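Moths, moths, moths

I have been trying to write this post since the start of September and every time I sit down to do it I look out the window, see that it's a warm cloudy evening, and go outside instead.
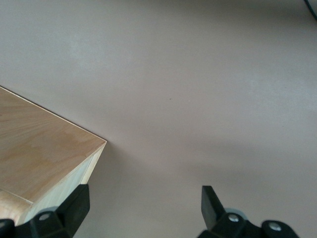

So the short version is that I've become a moth person. The long version begins with my neighbour Mirela Caldeira hanging a bedsheet on her clothesline one night in June and shining a lamp at it. I assumed she was airing something out. Then she leaned over the fence and asked if I wanted to see a luna, and I said yes without knowing what a luna was, and four months later I own my own sheet, my own lamp, two field guides and a jar of something truly disgusting in the garage fridge (more on that further down).

If you've never seen a luna moth up close, I don't know how to prepare you. It's pale green, it's as big as your hand, and it has these long trailing tails like the ribbons on a kite. It was just sitting there on a fitted sheet from a discount store, a few steps from where I put out the recycling. I have lived in Trudmont for 18 years! They've been flying over my roof the whole time while I was inside watching cooking shows.

What got me after that first night was the names. Whoever named the moths was having a wonderful time. There's one called the Once-married Underwing and another called the Sad Underwing. There's the Herald, the Setaceous Hebrew Character, the Grateful Midget, the Beautiful Wood-Nymph (which looks exactly like a bird dropping, and I say that with love). I read bits of the guide out loud at supper for most of July. Kiros, who has to live with me, put up with it very well and now has opinions. His favourite is the Confused Woodgrain. He thinks it sounds like a bad kitchen renovation.

The basic setup, for anyone who wants to have a go: you hang a white sheet somewhere sheltered, you put a light on it, and you wait. Mirela uses a proper UV lamp. I started with the porch light and it worked perfectly well, only slower. The best nights are warm, still and overcast with no moon to speak of. I used to look at a forecast like that and feel glum about it, and now I get giddy by mid-afternoon and start texting people.

People is mostly Lev Onyshchenko, who I used to work with and who takes far better photos than I do, and Heloísa Miranda, who keeps our list. We had to have a list. I'm not a list person by nature but after a few weeks I was forgetting what we'd seen and getting into silly arguments with Lev over whether we'd had a Sphinx of some kind in July or whether I'd only dreamed it. (We had. It was a Blinded Sphinx. I was right.) Heloísa set up a spreadsheet with a column for the date, a column for the weather and a column for how sure we are, and that last column is by far the most entertaining to read back.

As of this week our yard list stands at 57 species. I know that real moth people get into the hundreds and beyond, and I know there are whole groups of tiny brown ones we've basically given up on for this year. Heloísa files those under "small, brown, sorry". But fifty-seven! From one ordinary backyard with a maple, a scruffy lilac and a compost heap!

Now, the jar.

Some moths don't care much about light. The underwings in particular will ignore your lovely lamp and go for sugar, so what you do is mix up a bait and paint it on tree trunks at dusk. Everybody has a recipe and everybody is a bit secretive about it. Mine is brown sugar, a couple of bananas that have gone completely black, flat beer and a glug of molasses, all mashed together and left to think about itself for a few days. It smells like a wedding reception the next morning. I slop it on with an old paintbrush at chest height on the maple and on the two ashes down by the lane, and then I go in and have a cup of tea and come back out once it's properly dark.

Walking up to a sugared tree with a dim flashlight is one of the most exciting things I've done as an adult, and I've been skydiving. You creep. You're trying not to step on a stick. The first few times there was nothing on there except ants and one very drunk slug. Then in August, on a night so muggy my glasses kept fogging, there was a grey moth on the maple that I would have taken for bark if it hadn't been glistening at the edge of the bait. It shuffled forward and flicked its front wings up, and underneath was this blaze of orange and black, like the lining of a really expensive coat. I made a noise. Kiros thought I'd hurt myself.

We still can't agree on which underwing it was. Lev's photo is sharp but it had closed up again by then, and the grey part is apparently where all the trouble lies with that group. It's in the spreadsheet with a question mark and a rude comment.

I should say something about September, as I'd assumed it would all be winding down by now and I was getting a bit mopey. It isn't! You lose the big showy ones, yes, but then the sallows turn up, and they're the colour of the leaves – yellow, rust, a sort of burnt pumpkin – and they sit among the leaves and vanish. I found a Pink-barred Sallow on the back step at six in the morning when I was letting the dog out, and stood there in my housecoat until my feet went numb. Mirela says there are moths that fly right into November, and others that come out on mild nights in late winter when there's still snow in the shade. She has a friend out near Justavville who sugars his trees in March. I've already asked if I can go along.

We also did one away trip. Valquíria Queiroz has a cabin on Benavis Lake and let us hang the sheet off her woodshed for a weekend at the end of August, and it was another world up there. Different trees, different moths, no streetlights at all. At one point there was so much on the sheet that Heloísa stopped writing and just stood with her pencil in the air. There was a caddisfly in Lev's tea. Something enormous and furry landed on Valquíria's sleeve and stayed there through a whole conversation regarding her septic tank. I have rarely been so happy, and I got 16 mosquito bites on one ankle.

A few things I've picked up, in no order:

Wear a hat and do up your collar. Moths love a collar.

Turn the light off when you go to bed, and give the sheet a gentle shake into the bushes. If you leave everything clinging there, the chickadees will treat it as a buffet at dawn. I learned this the sad way.

Go out and look at the wall of any gas station or school that leaves its lights on overnight. Early morning is best. You'll get some odd looks and you may get an Io.

Don't start with the little brown ones. You'll only make yourself miserable. Start with anything big or striped or pink (there are pink ones! The Rosy Maple Moth is pink and yellow like a fruit candy!) and let the rest come when it comes.

Tell your neighbours what you're up to before you hang a glowing sheet in the yard at 2 a.m. Mine have been lovely. The kids from across the road now knock at the door after supper to ask if it's a moth night, and the older one has decided the Hebrew Character is hers and must be shown to her every time.

It's clouding over as I type this and there's hardly any wind. The bait has been out of the fridge since noon and the whole garage reeks of bananas. If anyone local would like to come by some evening before the frost, leave a comment or just follow the glow. Bring a sweater. I'll put the kettle on.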